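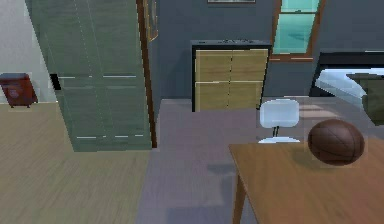
Chambre simulée, ballon posé sur la table — projet Storkonance, club de robotique de Canley

Rapport d'avancement au fonds Chin, 09/06/2022

Le club devait livrer un parcours de navigation complet pour la fin du semestre. Nous en sommes à la moitié, et je préfère l'écrire ainsi plutôt que de reprendre le taux de réussite affiché par les élèves. Sur 1000 essais lancés dans le simulateur Rukance, 221 ont abouti à l'objet demandé. C'est peu. Et une partie de ces réussites tient sans doute au point de départ, souvent trop proche de la cible.

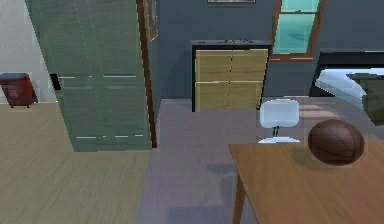
Les élèves ont donc repris le tirage des positions initiales. La nouvelle série compte 75 essais, trop peu pour conclure quoi que ce soit. Je me méfie aussi du rendu : un modèle réglé sur des surfaces aussi lisses n'a aucune raison de tenir dans une vraie salle — et le dossier de demande promettait un essai réel.

Côté dépenses, 1494 euros sont engagés, presque tout en temps de calcul. Le poste « matériel » n'a pas bougé. 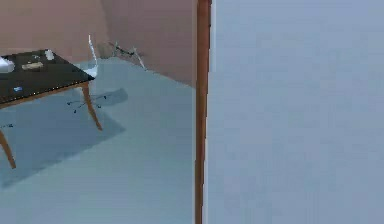

Le groupe des élèves juge ce bilan trop sévère : selon lui, le passage des portes était la vraie difficulté, et le nouveau planificateur la traite mieux que l'ancien. Il demande que l'essai réel soit repoussé à septembre. Je transmets la demande sans l'appuyer, tant que la série corrigée n'est pas terminée.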